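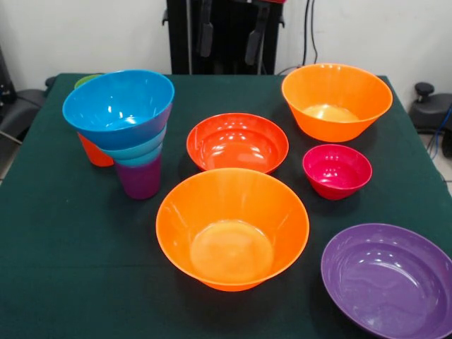 게임 불감증 3년 차의 기록

스팀 라이브러리에 게임이 149개 있다. 그중 엔딩을 본 건 세어보기가 무서워서 안 세어봤다. 그런데 지난주에 또 하나를 샀다. 할인 50%라는데 어쩌겠나. 안 사면 손해라는 계산법을 나는 초등학교 때 이미 완성했고 그 뒤로 한 번도 고치지 않았다.

이번에 산 건 Bakilana라는 인디 생존 게임이다. 섬에 떨어져서 나무를 캐고, 집을 짓고, 밤이 되면 뭔가에 쫓긴다. 여기까지 읽고 "그거 다른 게임 아니냐" 하신 분, 맞다. 나도 스토어 페이지에서 똑같은 생각을 했고 그 생각을 하면서 결제 버튼을 눌렀다.

첫날은 나무만 캤다. 도끼가 부러지면 도끼를 만들고, 도끼를 만들려고 나무를 캐고, 그러다 도끼가 부러진다. 퇴근하고 하는 일이 출근해서 하는 일과 구조가 같다. 그래도 이쪽은 새소리라도 들린다.

문제는 제작 시스템이다. 제작법이 112종인데 게임 안에서 알려주는 건 모닥불 정도고 나머지는 재료를 이것저것 넣어보면서 찾으라고 한다. 개발사는 이걸 '발견의 즐거움'이라고 부르는 모양이다. 나는 진흙에 버섯을 넣고 진흙 버섯을 얻었다. 먹었더니 죽었다. 발견은 발견이다.

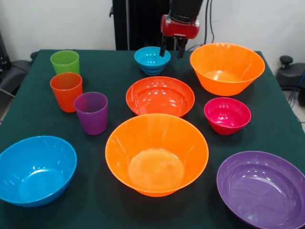 초록 천 위의 컵과 그릇들

멀티플레이는 Covura라는 서버에 들어가서 해봤다. 들어가자마자 누가 내 집 문 앞에 구덩이를 파놨길래 텃세인가 했더니, 채팅으로 "거기 물 채우면 낚시터 돼요" 하고는 사라졌다. 정말 됐다. 그날 물고기를 잔뜩 낚았고, 보관함이 없어서 전부 썩혔다. 이 게임에서 만난 사람 중 가장 친절한 분이었는데 닉네임을 못 적어뒀다.

그래픽 얘기도 해야겠다. 내 컴퓨터는 세는나이로 치면 환갑쯤 된 물건인데, 옵션을 전부 낮음으로 두면 그럭저럭 돌아간다. 대신 바다가 파란 장판처럼 보인다. 비가 오면 장판에 점이 찍힌다. 스크린샷을 올릴까 하다가 개발사에 미안해서 관뒀다.
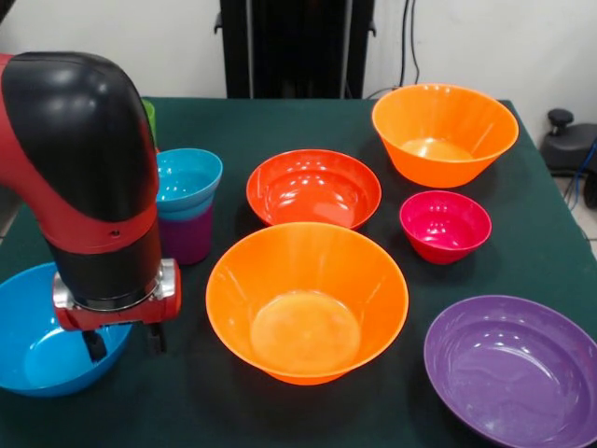
밤에 쫓아오는 그 '뭔가'도 낮음 옵션에서는 각진 감자 비슷하게 생겼다. 공포 연출에 꽤 공을 들였다고 들었는데 감자가 소리를 지르며 달려오니 무섭다고 해야 할지 모르겠다. 그래도 세 번 죽고 나서는 무서워졌다. 감자한테 맞아서 가방을 통째로 잃어보면 안다. 가방에 철광석이 105개 있었다.

업데이트 이후 새로 생긴 Condasness라는 지역은 아직 못 가봤다. 배를 만들어야 하는데 배를 만들려면 돛이 있어야 하고, 돛을 만들려면 천이 있어야 하고, 천은 어디서 나오는지 모르겠다. 공략을 보면 5초면 끝날 일이다. 안 보고 버티는 중이다. 진흙 버섯을 먹고도 배운 게 없는 사람의 자존심이다.

추천하느냐고 물으면 글쎄, 정가에는 좀 망설여진다. 나는 반값에 샀고, 플레이 시간을 보니 이미 본전은 뽑았는데 수면 시간까지 넣으면 적자다. 패드로 할 분은 인벤토리 정렬 버튼이 버리기 버튼 바로 옆이라는 것만 알고 가시길. 나는 도끼를 두 번 버렸다.

다음에는 천 구하는 데 성공하면 쓰겠다. 천 어디서 나오는지 아는 분, 댓글에 적지 마시고 힌트만 주세요.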